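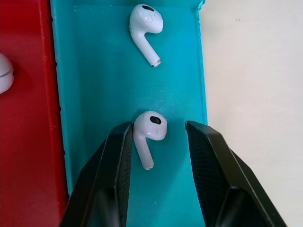 Call for participants: working group on gripper handling of small consumer parts

Kisurach is looking for 11 people to help write a shop-floor guideline for robot cells that pick and sort small electronics. The draft covers grip force limits, pad inspection, tray marking and when an operator may reach into the cell.

We want people who run or maintain these cells - line operators, technicians, safety leads. You do not need to have worked on a standard before. Integrators are welcome, but at least half the seats go to operators.

The group meets at Festside every second week until July. Expect nearly 65 hours in total, reading included. Travel is paid, and members receive $100 per meeting.

Send one page on your work to Soo-ah Baek or Hyun-seo Pyo by October 7, 2018. Please list the grippers you have used and any lockout training.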